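家务与车间杂务的自动化

家务与车间杂务的自动化，指用机器人或其他自动装置完成家庭和小型车间中零散、重复、形状不固定的手工活，如收拾桌面、分装小件、叠衣服、擦洗台面、递送工具等。它与流水线上的工业自动化同属机器人学的应用领域，但工作对象和环境的变化要大得多。截至2020-03-21，这一领域只有少数单项任务达到日常可用的程度。
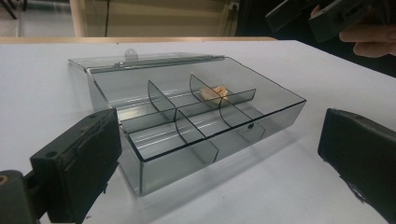 分格盒收纳任务

分格盒收纳是研究中常用的一类小件操作任务，要求把小物品放进带盖盒子的指定格内，或从格内取出，有时还包括开盖和合盖。所用的盒子多为透明或半透明塑料制品，图中为一只烟灰色的翻盖盒，盖子敞开，内部由隔板分成六格，其中一格里有一小块米橙色的东西，形状不规则，像是食物碎块。盒子两侧可见黑色手持夹爪的两根指头。

这类任务看似简单，难点集中在几个方面。透明塑料会反光，也会透出背后的桌面和墙面，深度相机测得的距离常有缺失，隔板的上沿只是一条细线，识别时容易漏掉。格子狭窄，夹爪的指头往往比格子还宽，伸进去时会碰到隔板。盒子本身很轻，稍受侧向力就在桌面上滑动，原先算好的位置随之失效。食物一类的软脆物品还要求控制夹持力，力大则碎，力小则掉。

盒盖是另一道工序。卡扣式盒盖需要一只手按住盒身，另一只手向上掀，单臂系统一般要借助防滑垫或固定夹具。合盖时须听到或感觉到卡扣到位，仅凭视觉难以判断。

术语

中文资料中，“家务机器人”通常包括扫地机这类单一用途产品，“通用操作机器人”则指带有机械臂、可更换任务的系统。“杂务”一词在车间语境下指主工序以外的辅助劳动，包括补料、清屑、分拣螺钉、归还工具等，这些工作一般没有专用设备，由操作工顺手完成。

发展概况

家庭自动化最早取得成功的是洗衣机和洗碗机。它们的办法是把活放进一个封闭的箱体里做，由人负责装入和取出。装入和取出这两步至今大多仍由人完成。扫地机器人是第一种大量进入家庭的移动机器人，其任务基本限于平面，不需要抓取物体。

工业方面，机械臂在焊接、喷涂、码垛等工序中使用已久，前提是工件位置固定、批量较大。小型车间的批量小，换型频繁，为每种零件制作夹具的费用常常超过节省的人工，因此自动化程度偏低。

后来的研究转向从人的示范中学习。常见做法有三类：一是由操作者遥控机械臂完成任务；二是手把手拖动机械臂；三是由人握着手持夹爪直接干活，同时记录画面和动作，再用于训练。第三类做法不需要机械臂到场，换地点方便，缺点是人的手腕比机械臂灵活，有些动作机械臂做不出来，记录下来的数据需要筛选。

评测实例

Viletton 的一间机器人实验室曾开展名为 Rakena 的评测，选取18项家庭和车间杂务，每项由同一套双臂系统在实验台上重复进行。评测规定，物品放错格、掉落、打翻容器或需要人工扶正，均计为失败；超时也计为失败。

结果显示，系统能稳定完成的只有3项，分别是把毛巾放进篮筐、把方形木块码进托盘、按下设备上的按钮。另有13项时成时败，分格盒收纳属于这一组，失败原因以碰到隔板和盒子移位居多。余下两项为给垃圾桶套袋和解开打结的电线，始终没有完成。

Rakena 的结果只适用于所测系统和布置。同一任务换一张桌子或换一种灯光，成功率就会变化，评测报告为此单列了一章，内容包括台面颜色、顶灯反射和物品起始朝向的影响。

车间应用

车间中较接近实用的是小件分拣和配套。Flirkidik 是一套用于紧固件配套的台式装置，从散料盘中取出螺钉、垫圈和螺母，按装配单放入分格托盘。它的托盘为不透明的浅色材料，格壁向外倾斜，零件落在壁上也会滑到格底，对放置精度的要求因此降低。装置每班可配500套，缺料和卡料由操作工处理。

类似的思路在业内称为“改造环境”，即不要求机器适应原有器具，而是把盒子、托盘和台面改成机器容易操作的样子。车间可以这样做，家庭则较难，住户一般不愿为机器更换全部收纳用品。

主要限制

可靠性。家庭用户对打翻和损坏的容忍度低。一项任务在实验室里多数时候能做成，放到家里每天做，仍会频繁出错。

速度。多数系统完成一次抓放的时间明显长于人手。无人看管时速度不是主要问题，但在车间中，机器与人共用工位，慢会拖累后续工序。

触觉。人收拾小东西时大量依靠手指的感觉，眼睛只看个大概。现有夹爪多数没有触觉传感器，或者只能测总的夹持力，无法分辨指尖碰到的是物品还是隔板。

清洁与安全。接触食物的夹爪需要能拆洗，指头上的凹槽和螺孔容易积存碎屑。双臂系统在有儿童和宠物的房间里运行，还须限制速度和力度。

费用。带双臂的通用系统价格远高于单一用途家电，维护也需要专业人员。

争议

对于机器何时能够承担日常家务，业内看法不一。一种意见认为，只要示范数据足够多、地点足够杂，现有方法就能逐步覆盖大部分桌面任务。另一种意见认为，数据只能改善常见情形，遇到卡扣损坏、物品粘连、盒盖变形等少见情形仍需人来处理，应当优先研究出错后的恢复。Ustia 的一项住户调查则显示，受访者最希望交给机器的是清洗和倒垃圾，收纳小物品排在后面，不少人表示东西由自己放才找得到。

参见

服务机器人；机器人抓取；示范学习；柔性夹爪；分拣自动化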